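Stellow Kitchens: Cooktop and Vent Inspection Checklist, Diltport Site
July | By Nafula Chege 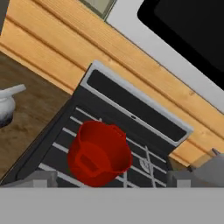 How often should the gas connector be leak-tested? Every three months, and again whenever the range has been moved for cleaning.

1. Gas shutoff valve. Reachable without tools, handle turns fully. PASS
Comment: stiff at mid-travel. Recheck next visit.

2. Connector and fittings. Soap solution on both ends, no bubbles. PASS

3. Burner ignition. Each burner lights within four seconds. FAIL
Comment: rear left slow on two tries. Igniter cleaned, part ordered from Ceris.

4. Flame color. Steady blue, no lifting. PASS

5. Hood airflow. Minimum 640 cubic feet per minute at high speed. PASS
Comment: read 756 with clean filters.

6. Grease filters. Seated, no gaps. PASS
Comment: left filter bent at one corner, still seals.

7. Extinguisher. Gauge in green, tag current, path clear. FAIL
Comment: tag missing. Unit swapped before close.

8. Clearance to combustibles. PASS
Comment: paper towel holder moved to the sink wall.

Items 3 and 7 stay open until signed off by the site lead.

14 shares | 3 comments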